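The Second Life of the Office Computer
January 2019
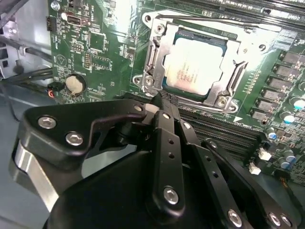 A desktop computer with its case open and the processor socket unlatched.

The town of Larnorport has one traffic light, two gas stations and a building by the old cannery where office computers go when their first owners are done with them. Trucks come in from insurance offices, school districts and dental practices across three counties. Most of what they carry is between four and six years old. Nearly all of it still turns on.

The business is called Cerell. It started in a rented garage, moved to the cannery lot when the garage flooded, and now takes up most of a floor that used to hold canning lines. The drains are still in the concrete. In May it handled 153 machines in a single week, the most it has ever taken in, after a community college swapped out its labs all at once.

Companies replace their computers on a schedule, whether the machines need it or not. The warranty runs out, the lease ends, or a new version of some program asks for more memory than the old desktops have. It is easier to order a full set of new ones than to sort out which of the old ones could stay. So they leave together, stacked on pallets and wrapped in plastic, with the asset tags still on them.

What happens next depends on who picks them up. A scrapper wants the metal and will have a computer in pieces within minutes. A broker wants volume and may sell a pallet three times before anyone plugs in a power cord. A refurbisher wants machines that can go back on a desk, and that means opening every one.

The work is slow and much of it is dull. Drives are wiped first, and any drive that fails the wipe is shredded. Dust comes out next. An office computer that has spent five years on carpet under a desk will hold a gray felt of lint across the fan and the cooling fins, and a machine from a body shop or a bakery can be a good deal worse. The old thermal paste between the processor and the cooler has usually dried to a crust. It gets cleaned off with alcohol and a lint-free cloth and replaced.

Processors themselves seldom fail. Power supplies do, and so do fans, hard drives and the small round battery that keeps the clock. The socket is the part that makes people nervous. On many desktop boards the contacts are fine springy pins, and a chip dropped in at an angle can bend several of them. A bent pin can sometimes be coaxed back with a needle and a magnifier. Often the board goes in the parts bin.

Money is tight at this end of the trade. A finished desktop from Cerell, with a new solid state drive, a keyboard and a mouse, sells for $118. Out of that come the freight, the drive, the labor and the electric bill for a floor full of computers under test. The building has no air conditioning, and in August the test benches are shut down at noon.

The buyers are a mixed group. Some are parents who need something for homework and don't want to finance it. Some are small firms. Egger, a cabinet shop 7 miles inland, runs its estimates and its cutting lists on refurbished desktops and keeps a spare on the shelf under the sawdust cover. When one dies, the spare goes in and the shop is back to work before lunch. A used computer is cheap enough to treat that way.

Others come from Fletia, the next town up the coast, where the library lends out full desktop sets for months at a time. The waiting list is longest in the fall. The library asks for smaller cases, the kind a person can carry to a car in one trip, and those are the hardest to find in good shape.

Buying used does call for a little care. A buyer should ask how the drive was wiped and whether it is new. The seller should be able to say how long the machine ran under test. It helps to ask about the operating system license too, and about returns. Thirty days is common. A seller who won't open the side panel on request is one to skip.

Memory is worth checking as well. Eight gigabytes will handle email, schoolwork and video calls. Four will feel slow from the first day, and adding more later is cheap only if the board has an open slot.

Cerell keeps Saturday hours in spring and fall. Pickup is at the side door, facing the water, and the lot is gravel, so bring something to pad the trunk.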